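Home | Reviews | Floors | Heating | Garden | About

Neagu Stillness underlay review: a year under a parquet floor

6 min read

I bought the Neagu Stillness underlay last July, when we finally gave up on the carpet in the downstairs of our house. It is a dense rubber and cork sheet sold for use under wood floors, and it costs a fair bit more than the foam that most shops will put in your basket by default. I paid for it myself. This is what it has been like to lay and to live on.

What you get

Stillness comes in rolls one metre wide. Each roll is heavy enough that I would not want to carry two at once, and the courier left ours at the gate, so there was a lot of walking up and down the path. The sheet is 6 mm thick. There is a thinner version in the same range, but Neagu suggests the thicker one for concrete ground floors, and that is what we have.

The smell is the first thing you notice. It is a tyre-shop smell and it is strong for the first few days. We opened the rolls in the garage and left them flat over a weekend, which I would suggest to anyone. By the time the floor was down I could only smell it with my nose near the skirting board, and after a month I could not smell it at all.

The instructions are one folded sheet. They cover the basics well enough but say very little about doorways, and the drawing of a threshold does not match the text next to it. I rang the helpline and got a clear answer within a few minutes.

Laying it

The slab needs to be clean, dry and flat. Ours was clean and dry. It was not flat, and I spent two evenings with a bag of levelling compound before I unrolled anything. An underlay this dense does not hide dips in the way that a soft foam does. If you put it over a hollow, you get a hollow.

Cutting is slow. A new blade goes through in two passes, and a blade that has done a few metres needs three or four. I got through most of a packet. A long steel ruler is better than a tape and a pencil line, and a scrap of ply underneath will save the slab and the blade.

The sheets butt together and are taped along the joins. The tape is sold separately, which I thought was mean at this price. It sticks hard and does not lift again, so line the edges up first. Leave the gap at the walls that the flooring maker asks for.

We used adhesive between the underlay and the wood, since small blocks can't be floated in the way that long boards can. Check this before you order. Neagu lists the adhesives it has approved, and two of the cheaper ones at my local merchant were not on the list.

How quiet is it?

This is the reason to buy it. The old floor under the carpet was hard tile, and before that we had a few months of cheap laminate in the hall which clacked whenever the dog crossed it. The new floor sounds solid. Footsteps are a low thud, and a dropped spoon is still a dropped spoon but it does not ring through to the next room.

I can't give you proper test figures. I used the sound meter on my phone once, and the readings jumped about so much that I don't think they are worth printing. My neighbour Colleen Carrier, whose hall is on the other side of our party wall, told me she had stopped hearing us come down in the morning. She did not know we had changed anything other than the colour of the floor.

It does less for voices and the television. Those travel through the wall, and no underlay is going to change that.

Warmth and feel

The floor is a little warmer to bare feet than the tile was. I would not call it warm. If you have heating pipes in the slab, look at the thermal rating before you spend money, as a thick sheet will slow the heat down. We have radiators, so it made no odds to us.

Underfoot there is a very slight give. Guests have not mentioned it. I notice it when I stand at the sink for a long time — my heels ache less than they did.

Choosing a floor to go on top

We tried long planks on paper first and went off them. Basket-weave parquet in a tan or honey shade suits a room where the kitchen and dining areas run together, with pale walls on either side, and the pattern has no single direction to fight with the shape of the room. It also takes longer to lay than planks do, so allow for that if you are paying someone by the day. 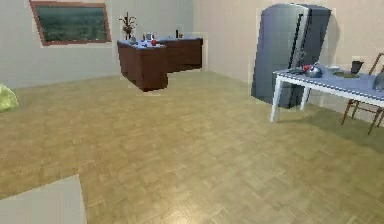
What it costs

The underlay came to £187 for our kitchen end, with one roll of tape. The blocks, adhesive, levelling compound and finishing oil brought the whole job to over £2000. A local fitter had quoted £1600 for labour alone, so I did it myself with a borrowed mallet and a good deal of kneeling.

You could save by using foam. On a budget, I would put Stillness in the rooms people walk through most and something cheaper in a spare bedroom.

Against the others

I had samples of two rivals before I ordered. Plilau makes a felt sheet that is lighter and much easier to cut, and it has no smell to speak of. It squashed under my thumb, though, and I did not trust it beneath glued blocks. The Fidden board comes in stiff panels and would have coped better with our uneven slab, but it was out of stock for weeks and the panels would not fit in the car.

Both are reasonable for floating boards. For glued parquet I would buy the Neagu again.

Niggles

The tape should be in the box. The threshold drawing needs redoing. The outer wrap on one roll was split and the first half metre was scuffed, which I cut off and used under the washing machine. It has worked well there too — the spin cycle is noticeably duller.

One block near the back door has come up at a corner since the spring. I think I was short on adhesive there and I don't blame the underlay. I have a tube ready and will fix it when the weather is drier.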